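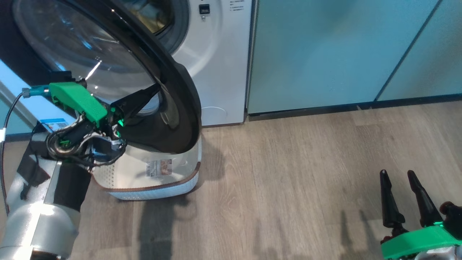 Left arm on the washer door, laundry cell, Trodholm workshop

About us

Drivido is a small outfit. We set up, look after and repair two-armed household robots and the mock rooms they work in. Kitchens, laundries, one very fussy linen cupboard. Started in a shared unit with a borrowed torque wrench, moved to the Trodholm workshop when the benches ran out. Still there.

What we do

Mostly service. Somebody has a robot that did the job fine in December and now it misses the door. Usually it's not the software. It's a finger mount that has crept, a cable pulling at the wrist, a camera that got bumped and put back nearly right. We find it, fix it, write it down.

We also build cells from scratch – appliance, cabinets, floor, robot, in that order. The laundry cell is the one most people ask about, so a bit on how we keep it.

Looking after the laundry cell

Every morning before 9:00, same routine. Power off, hands on. Check the screws at both gripper mounts. Run a thumb along the cables from wrist to forearm, looking for shiny spots where the jacket has been rubbing. Wipe finger pads with a damp cloth, no solvent, let them dry. Then power on, home both arms, open and close each gripper 30 times and listen. A tired gripper has a click to it. You get to know it.

The door is the hard bit. A washer door swings on its own arc and the arm has to follow it, so if the base has shifted even slightly the finger starts to push on the hinge instead of going round with it. We re-teach the arc at 14 points. Takes most of a morning the first time, less after that.

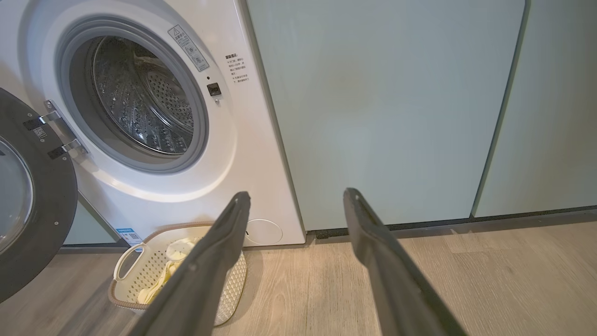 Wrist cameras get their own check. We park the arm low in front of the machine and look for the same landmarks every time, and if they've moved in the picture then the camera has moved on the bracket. With the door right back, the round filter cover and the black latch slot make good ones, both being fixed to the front panel. The basket is no use for that, it goes wherever the last run left it. Fingers should show up from the bottom, both of them. If one is missing the bracket is twisted, loosen it and start agian.

Repairs

Most jobs are done on site. We carry spare fingers, pads, brackets and cables, plus a Gruber bench supply for testing a gripper off the arm. Anything worse comes back to the workshop. Our job log is at 1,263 entries, and yes we do read it – half the time the fault you've got is in there already.

Service plans

2 plans. Basic is a yearly visit and phone help. Billum is the full one – regular visits, spare parts on the shelf, and a recalibration whenever you move the cell or swap an appliance. Tell us before you swap the appliance please, not after. New door means new arc.

Where to find us

Workshop is at Trodholm, roller door round the back. Ring first, we're often out on a job. If your sending a gripper by courier, pack the fingers seperately and put a note in with what it was doing when it stopped.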